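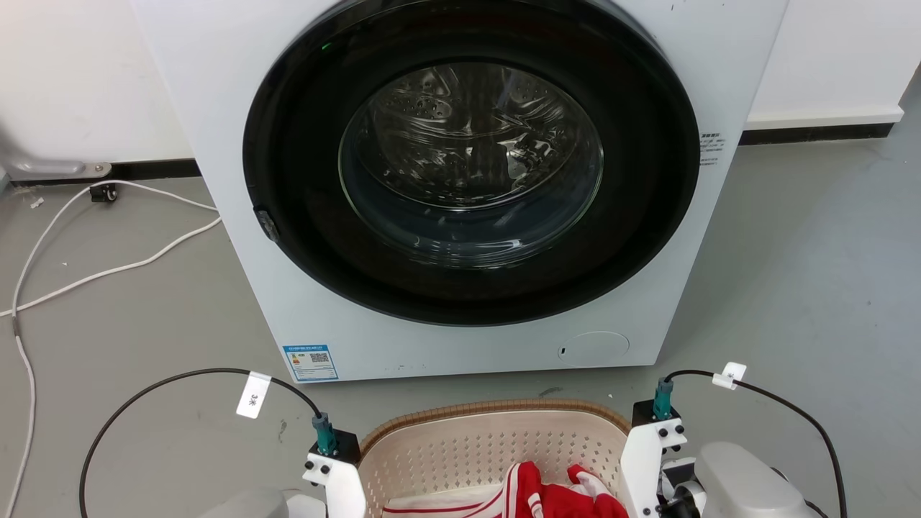
Front loader, door shut, green light on.

Re: [talora-list] fate line stops at head line, both hands??

Hi all, hi Rohani

Sorry for the delay, on my phone in a parking lot half the week and then the list ate my first try. Going to answer in pieces. Your message first so people who joined in June can follow.

Rohani Tjoa wrote:

> Hello everyone, I have been reading for friends for a while now,
> mostly from the Duggan book and the handouts Eimear sent out.
> I did a reading for a coworker and got stuck. Her fate line starts
> low, near the wrist, very clear, and then it stops dead at the head
> line. Both hands. Nothing above it, not even a faint one. Duggan
> says this means "a career ended by an error of judgment" and that
> the age would be 35. She is 31. I did not want to tell her that so I
> talked about her thumb for ten minutes.
>
> Also she has a small island on the head line under the middle
> finger, left hand only, and I can't decide if it's an island or just
> two creases next to each other.
>
> Questions. Is the Duggan reading standard? How do other people
> do the timing? And what do you say when the book says something
> bad? I have promised her a second sitting on Monday.
>
> Thank you, and sorry this is long.
> Rohani

OK so.

The stop at the head line. Duggan is ONE book and he is the gloomiest of the lot. Everything is ruin with him. I have the older printing and there is a whole page on broken fate lines and not one of those people comes out OK. The teacher I had in Butolico read the same mark as a change in who is making the decisions. Below the head line you are going where you were pointed, family, school, first job that would take you. At the head line you start thinking about it. So the line stops because that road stops. Doesn't have to be a mistake.

Which is right, I don't know. I've used the second one for years because it fits more of the hands I've seen, and yes I know that's not proof, please don't start that thread again.

What I would look at before saying anything:

Does it really stop. Get a lamp low and from the side, not overhead. Have her relax the hand and cup it a little. Faint lines under the middle finger come up when the hand is cupped and vanish when it's stretched flat. People always stretch it flat for you, they think they're helping.

Look for a second line starting over toward the ring finger. Lots of times the fate line doesn't stop, it steps sideways. If the new one starts before the old one quits, the books call that an overlap and every book I own says it's good, even Duggan, sort of grudgingly.

And the sun line. If that's strong above the heart line I wouldn't worry much about the fate line fading out.

Take a print if she'll let you. Ink is better than a phone photo, phone photos flatten everything. I do mine with the water based block ink and a soft roller, sheet of paper on a folded dish towel so the hollow of the palm touches. First couple will be mud. Keep going, wipe the roller down betwen tries. There were 40 prints in the folder I brought to the Udico meetup and I'd say the readable ones were the ones where I used hardly any ink.

Timing. Ugh. OK. Everyone does this differently and everyone is sure. The way in Duggan is head line crossing = 35, heart line crossing = 50 or so depending on edition. Eimear's handout has it a few years earlier. I measure from the bottom bracelet to the base of the middle finger and split it up evenly, and I was told off for that on this list by at least one person who is reading this now (hello). On a long palm the methods can land years apart. So I don't give an age. I say "somewhere in the middle part" and if they push I say the line is not a calendar. She's 31, you tell her 35, she's going to spend four years waiting for it. Don't.

The island. If it's an island the two sides close up at both ends. Get the magnifier and follow one side with a toothpick, the blunt end. If it runs off and never comes back, two creases. Left hand only, and is she right handed? You didn't say. I go by left = what she came with, right = what she's done with it, so an island on the left that isn't on the right I'd read as something she was prone to and got past. Tired head, trouble settling on things, that kind of area. NOT illness. Please, nobody on this list should be telling a coworker she's got something wrong with her off a crease. If she asks about health say see a doctor and go back to the thumb lol.

Which gets to your last one. What to say when the book says something bad. I don't think there's one answer, this is only mine.

I ask first. "Has work been changing for you." Then I shut up. Most of the time they tell you where they are and you can see which reading sits with it. Some people say that's cheating. Maybe for a show, but she's a person at a table. I don't make up good stuff either, if I don't see it I don't say it. If it's a mark I don't understand I say I don't understand it, and I write it down and bring it here, same as you did.

Never done a reading where I said the career ruin line out loud. Did once tell a man his heart line was chained and he'd be unlucky with women, I was 20 and very full of myself, and his wife was in the next room. Still think about that.

For Monday I'd do right hand first, then left, then both side by side on the table. Lamp on the left if you're right handed so your own arm isn't in the light. Twenty minutes then stop even if she wants more, your eyes go and you start seeing stars and crosses everyplace. Write down hand shape, finger lengths, is the palm warm or dry, before you even look at lines. I skip that when I'm in a rush and always regret it.

Other stuff while I'm here.

Eimear, the handout link is dead again for me, is it just me? The one with the minor marks chart. Page 3 of the copy I have is cut off so I get squares, grilles and half of a triangle. If somebody has a clean scan please send it to the list and not to me, my mailbox bounces anything big.

The list archive is past 300 messages on the fate line alone and search is no help, it only finds subject lines. So PLEASE put the actual question in the subject. "Help" and "weird hand!!" are no use to anybody next year. Rohani's was good.

Print swap. I've got room for a few more people. You send one pair, left and right, with age range and which hand they write with, no names. I send them around in a random order and we all read blind and then compare. Last time we disagreed on nearly everything except thumbs. Paper needs to be plain, 20 lb is fine, the heavy 100 lb card somebody used last time wouldn't go into the palm at all and we got fingers and a big white hole.

Rohani let us know how the second sitting goes. And which hand she writes with. And whether there's anything under the ring finger, I really want to know about that one now.

Have to run, more later on the timing thing if anyone cares

--
talora-list: palms, prints and general hand reading
to leave the list send a blank message with LEAVE in the subject
list questions to Eimear Moriarty, please dont reply-all with them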